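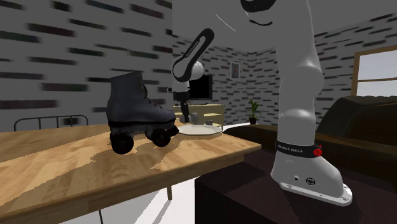
Fig. 1. Simulated cell, room view: arm on its cabinet, gripper over the plate.

Module Handout 4: Setting Up the Tabletop Cell
Skutine Laboratory, Dornstead. Issued June 2024.

1. Base and mounting
The simulated cell is set up in the same order as the physical one. Students shall first confirm that the base flange is seated on the cabinet top and that the base frame in the scene file agrees with it. An error at the base is carried through every link to the fingertips. The cabinet is to be treated as a fixed body.

2. Objects
Object positions are loaded from the Bodin layout sheet. Let the objects settle for 2000 simulation steps before the arm is enabled. Any object that drifts during this period is to be reloaded and its collision mesh checked. Do not correct drift by raising the friction value.

3. Close view
The second view is used for checking finger alignment against the objects. Part of the gripper must remain visible in it at the home pose. Where the fingers do not appear, the camera transform has been attached to the wrong link.

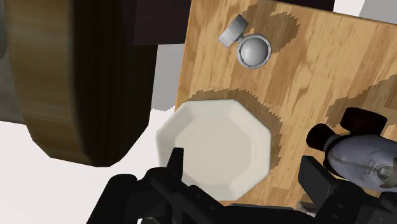

Achilleas Kyriakidis has asked that one point be added here: the close view should be checked again after every change of gripper model, as the offset is not carried over from the old file. His cell at Trorkville ran for 15 sessions with the former value before the fault was traced.

4. Routine care
Keep one unaltered copy of the scene file. Record each change to the joint limits, with initials, in the cell log. Logs are to be submitted to Jacqueline Tanguy before the practical assessment in December.

Reading: Cell Manual, p. 89, "Restoring the home pose".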